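ISTMONT, 2026-10-10 - Plolow today published its good practice guide for robots that sort cups, bowls and other tableware. The guide replaces a draft sent to test sites in September.

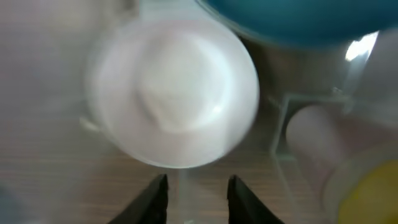 Gripping rules take up the first part. Operators must set a force limit for each type of item before a run. Clear plastic needs its own check, as with a see-through container standing next to a white round item on a wooden table.

"Sites were writing their own rules," said Gráinne Ní Mhurchú of Plolow. "Now they can compare results."

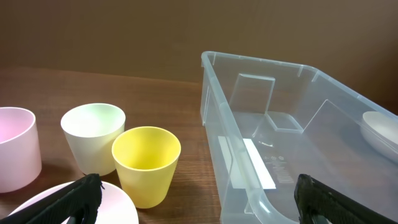
Test logs must cover 1000 grasps and be kept with the settings used.

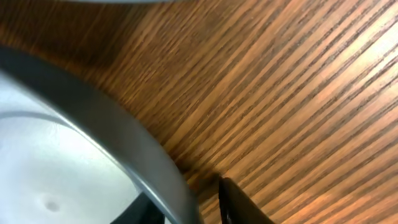

Availability

The guide is free from Plolow's Clavden office.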